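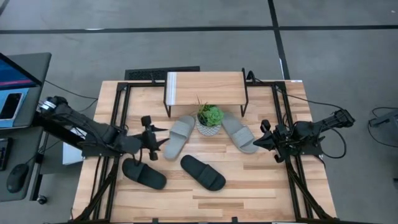
Take them off at the door or don't come in, one reader in Stundcombe wrote to us after our October piece on floors, and the letters that followed were nearly all on the same side.

Shoes in the house used to be a private matter. Now it comes up in leases and on party invitations. Hoekstra, a property manager with 500 apartments in the city, added a line on outdoor shoes to its standard lease last year. The line has no penalty attached. The company says it cut noise complaints between floors, mostly in the older buildings on the east side, where the boards carry every heel.

Guests are the hard part. A host who goes barefoot all day may still feel rude asking the same of a visitor in good socks, or in socks with a hole. Many homes keep spare slides for company, in a few sizes, and leave them where people will see them. Gray and black hide wear best. Foam ones can be rinsed in the tub and stood on end to drain.

Price matters less than fit. Tratero, a housewares store on the ring road, sells a plain pair for 8 dollars and a cork-soled one for 17. We wore both for four weeks. The cheap pair flattened at the heel but stayed comfortable on wood. The cork pair was warmer and slipped on tile, especially near the sink.

Storage is another matter. Zarnilico makes a narrow bench with a lift-up seat that fits most hallways, though the hinge is stiff and the lid will not stay open by itself. A low rack does the same job for less money — and lets damp soles dry.

Older visitors may need a chair and a long shoehorn. Some will prefer to keep their shoes on, and a good doormat takes care of most of that.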